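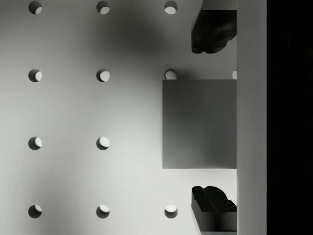 Round holes in straight rows, pale gray surface.

The town that borrows its puzzles

By Ilona Pálfi

When I moved to Flarkeck I had one suitcase and a jigsaw puzzle of 1,000 pieces. The puzzle was a present from my aunt and I had no wish to make it. But the evenings in Flarkeck are long, I knew nobody, and by the end of my first month I had finished it on the kitchen floor. Then I had a new problem. A finished puzzle is a strange thing to own. You have seen the picture and you know where the difficult sky is. You can break it and put it back in the box, and after that it stands on a shelf for years.

My neighbor told me to take it to Kistside.

Kistside is the name of the old quarter along the canal, and it is also the name people give to the puzzle lending library that has been there for longer than most of them remember. It has two rooms on the ground floor of a former bakery. The door sticks in rain and you must push it with the shoulder. Inside there are 1,643 puzzles and games, and each one has a card with the names of all the people who have taken it home.

The cards are the reason I wanted to write this article. They are simple index cards, lined, filled in by hand. On the front is the title of the puzzle and the number of pieces. On the back each borrower writes a name, the month, and, if there is something to say, one sentence. "Start with the boats." "The dog ate one piece of the roof, we are sorry." On the card of a very large map of Europe, somebody wrote only "Never again," and the same hand has borrowed it two more times.

Adanech Bogale has run the place for eleven years. She came to Flarkeck to study accounting, and she told me that she first visited the library to get warm between two buses. She is a quick talker and does three things while she talks. On the afternoon of my visit she was weighing boxes on a kitchen scale. When a box comes back, she weighs it and compares the result with the number written inside the lid. A missing piece of cardboard weighs very little, so the scale can't find it, but it finds the missing handful, or the bag that stayed under the sofa.

"People think I count them," she said. "I would be dead."

The library charges a small fee for the year, and children don't pay. You can take two boxes and keep them until the end of the next month. In winter there are evenings when the shelf for large puzzles is completely empty, and in July it's so full that she puts boxes on the floor. She doesn't know why people stop in summer. I think it's because of the light. In June one goes outside after dinner, and a puzzle has no chance against a warm canal. 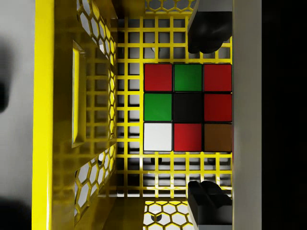
What should I do if I find a piece missing at home?
Finish the puzzle, then write the place of the missing piece on the card, for example "left edge, near the tree." The next borrower will be grateful to know it before the last evening.

A question I asked everybody was how they make a puzzle in a small apartment. Most homes in Kistside have one table, and it's needed for eating. The answers were more different than I expected. One couple works on the ironing board, with a sheet of cardboard on top. A retired train driver makes his in four parts, on four trays, and joins them only on the final day. He described this day to me with much feeling. A student I met keeps hers under the bed on an old door, and pulls it out when she can't sleep. She said that she has learned to be quiet with it, but her roommate, who was sitting next to her, made a face.

I have tried the method with the trays. It's good for landscapes and very bad for anything with a crowd.

There is also the matter of sorting. Here the borrowers are divided, and I must say they can be a little severe with each other. The first group takes out all edge pieces before anything else. The second group sorts by color, into soup plates mostly. A third group doesn't sort at all – they pour everything on the table and look. I belonged to the first group all my life, because my aunt did, and I thought it was the only way. Mrs. Bogale belongs to the third. She says that sorting is for the office.

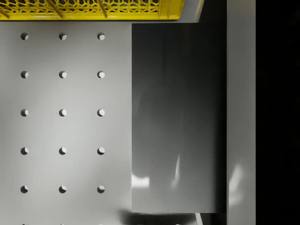 Last updated: October, 4:20 p.m.

Not everything in the library is made of cardboard. The back room has wooden puzzles, metal ones where two bent nails must be separated, sliding puzzles with numbers, and a whole shelf of twisting cubes in several sizes. The cubes are the most borrowed things in the building and also the most returned unsolved. There is a basket by the door for them. Before, Mrs. Bogale solved them all herself in the evening, from a method she had copied on the back of a calendar. Now two schoolgirls come in and do it for cocoa, and they are so fast that she has asked them to slow down, so the cocoa has time to cool.

The cocoa comes from Tamiru, the café across the street. It's a good place to sit if the library is still closed, and it opens early. The owner lets people start a puzzle at the long table in the back if they buy something. When I was there a harbor at night, 2,000 pieces, had been lying on this table for three weeks. Guests put in a few pieces while they wait for their lunch. Nobody has the responsibility for it. I found this a very nice idea and put in one piece myself, part of a crane, after twenty minutes of looking.

The sister library in Pustow is much smaller, a cupboard in the hallway of the swimming pool. It has no cards. You take a box and bring one back, the same or another. I went there by bus to compare, and I borrowed a puzzle of a vegetable market, which had all its pieces and also three pieces from some other market. I have kept these three apart in an envelope. Perhaps there is a person in Pustow who looks for them.

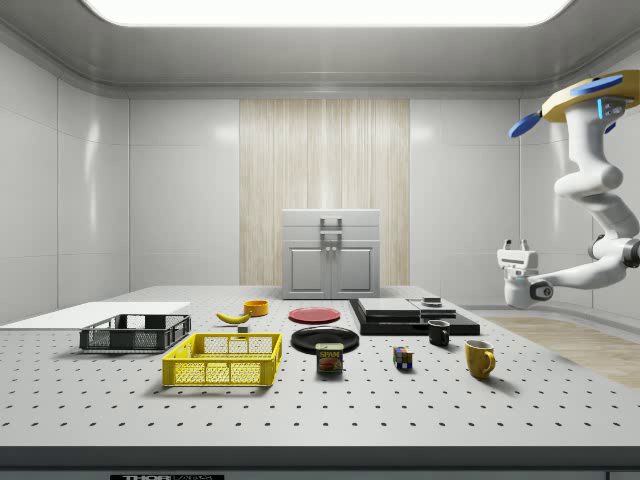
White table with a small cabinet at the far end.

I asked Mrs. Bogale if she has a puzzle at home. She has one, and she has been making it since spring. It's a field of snow with a fence, and she doesn't like it very much. A man brought it with the belongings of his mother, who had made it every winter, and on the inside of the lid the mother had written the years in pencil, one under the other. Mrs. Bogale will not put it on the shelf before she has made it once herself.

"The fence is easy," she told me. "Now I have only snow."

My own puzzle, the one from my aunt, has a card now. It has been borrowed five times. The last sentence on it says that the upper left corner is bent, and that it was like this already.

The library at Kistside is open in the afternoon from two until six, and until eight in the winter months. Bring a bag, the boxes are wider than you think.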